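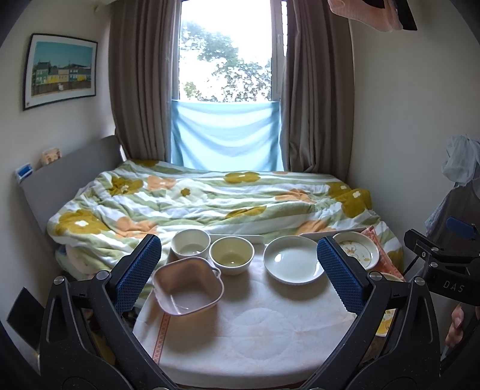

Why did the second batch of celadon craze when the first one didn't? The cooling was faster, and the glaze went on thicker.

2/6/25

Opened the kiln this morning with Afroza. Top shelf is fine. Bottom shelf has fine crackle on almost every piece, worst on the insides where the glaze pools. Same clay body as last time (the Horgan stoneware, new bag), same glaze bucket, same cone. I went back through the log and found two differences.

First, the cooling. In October I left the lid shut until the kiln read under 100. This time I had the plugs out early to make room for Clodagh's bisque load, and the log has a gap where I should have written the temperature. My guess is that I pulled them near 400, but that is a guess and I shouldn't have let it get that way.

Second, the bucket. It had settled over the winter and I stirred it without sieving or checking the thickness. Scratched a test line on a leftover raw piece and the coat is clearly heavier than what I like. Added water, sieved it twice, let it sit over lunch, stirred again. Dips much better now. There was a hard cake at the bottom that took a lot of work with the paint scraper, so whatever we dipped before this may also have been short on silica. Can't prove that after the fact.

Afroza thinks the clay is the real problem and that the new bag is a different mix from the old one. The label is the same but the color of the fired foot is a bit grayer. She is going to call Trotholm and ask if the supplier changed anything.

Plan for the next test:

- 4 tiles from the old bag, 4 from the new bag, all dipped in the thinned glaze
- all on the bottom shelf, same side
- plugs stay in until under 100, whoever is waiting
- write the temperature down every time someone walks past

If both sets come out clean, it was the cooling or the thickness, and I will run a second firing with a thick coat to split those. If only the new bag crazes, Afroza is right and we need to add silica or change clay.

After that, freezer and boiling water on one tile from each set. Crazing can show up late, so the tiles stay on the windowsill for a month before anyone signs off on the glaze.

The Gramville order is on hold until then. Clodagh wrote to them. The crackled pieces can't go out as tableware - put them on the seconds shelf, marked on the foot with a pencil cross.

Other things: the Kukico scale is drifting again and needed zeroing between every weighing. Change the battery before blaming it. Low on kiln wash. Bottom element looks saggy on the left side, check it when the kiln is empty.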